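About Purves School of Sewing and Mending

Welcome, and thank you for stopping by! Purves is a small sewing school in Karoscombe, and we teach people of all ages how to make clothes, take clothes apart, fix the ones they love and (now and then) give up gracefully on the ones that can't be fixed. If you've never threaded a needle, you're in good company, as most of our students hadn't either when they first came up our stairs.

How we got started

The school was started by Kulsoom Orakzai, who had spent 16 years doing alterations for a bridal shop and was forever being asked by customers whether she could show them how to do it themselves. She said yes to one of them, then to her sister, and before long there were people sharing a single ironing board in her dining room on Lemumley Street and the family was eating supper in the kitchen. We moved into our present rooms that April, with three secondhand machines and a cutting table that had to come in through the window.

Danish Malik joined us as a student, hoping to shorten one pair of pants, and he now teaches all of our tailoring classes. He'll tell you the pants are still not quite even. Danish is also the person who answers the phone, so if you call and hear a machine running in the background, please give him a moment to finish his seam.

What a class is like

We keep our beginner classes small so that everyone gets a turn at asking questions. You'll start with straight lines on scrap cotton, which sounds dull but is really rather soothing, and by the end of the first evening you'll have a drawstring bag to take home. After that comes an apron, then a simple skirt or a pair of pajama pants, and from there you're free to bring in whatever you've been dreaming of. We've had quilts, a christening gown, a cover for a tuba, and more Halloween costumes than we can remember.

Machines, thread and pins are all here for you to use. Fabric is up to you, although our remnant shelf is always full and you're welcome to dig through it.
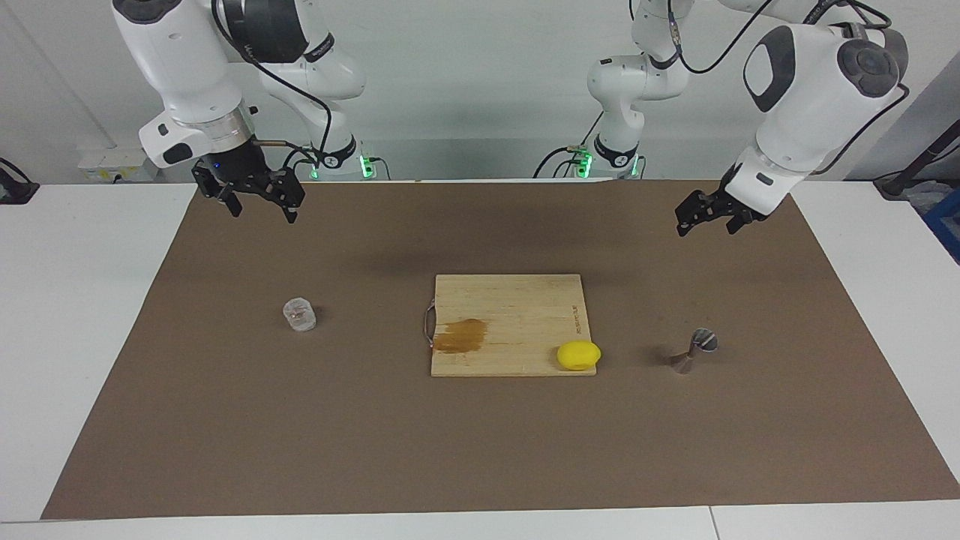

Mending Night

Once a month we open the doors for Mending Night, when anybody can bring in a torn pocket or a sweater with moth holes and get help fixing it, free of charge. It's a cheerful, noisy evening and there's usually cake. The folks at Kirham Fabrics down the block very kindly send over buttons and odd zippers for us to use.

Fees and signing up

A single evening class is $50, and a full Saturday-style workshop with lunch is $75. Children's classes run during school vacations. Call or drop in to put your name on the list, and do come up and say hello even if you're only curious. The kettle is next to the remnant shelf.

Page last updated July 16, 2018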